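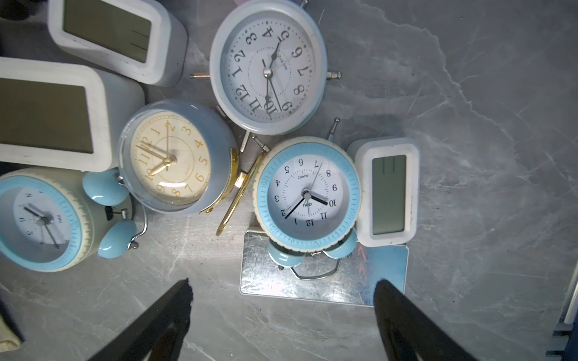 Re: Church clock at Plavcombe - winding rota and the old ledger

Caoimhe Cronin wrote:
> Does anyone know whether the tower clock was ever meant to strike
> the quarters? My aunt swears it did when she was small, but I can
> only find the hour bell. Also, are we still short of winders for
> February?

Dear Caoimhe, and hello everyone else,

What a lovely question, and it sent me straight up to the spare room to dig out my notes, so forgive me if this runs on a bit. The oldest mention of the clock I have is in the parish ledger for 1731, where a man is paid for "mending ye clocke & a new rope". That tells us there was already a clock old enough to need mending, though sadly not who made it. There isn't a word about quarters on that page or on the ones either side of it.

Your aunt may well be right all the same! Katsuhiko Morikawa went up with me last spring and found two empty brackets on the north wall, just the right height for a pair of small bells. He thinks they came down when the frame was repaired, and I'm inclined to agree with him, but I would dearly like to see a bill or a letter before we put it in the booklet. If your aunt remembers the tune, even badly, do please get her to hum it to somebody.

As for winding, yes, we are still short. Wakana Iwasaki has kindly taken the first half of the month and I can do most of the rest, but we need one more person for the early evening turn. It takes about 3 minutes once you have the knack, and the stairs are worse than the handle. Wear flat shoes - the treads near the top are very worn - and let the handle back gently at the end.

Yoshinori, you asked me after the last meeting about the spare key. It's back on its hook in the vestry, behind the hymn books, with a new green tag on it.

I shall bring the ledger copies next time, and some ginger cake if the oven behaves.

Warmest wishes to all,
Tatsuya Nishimura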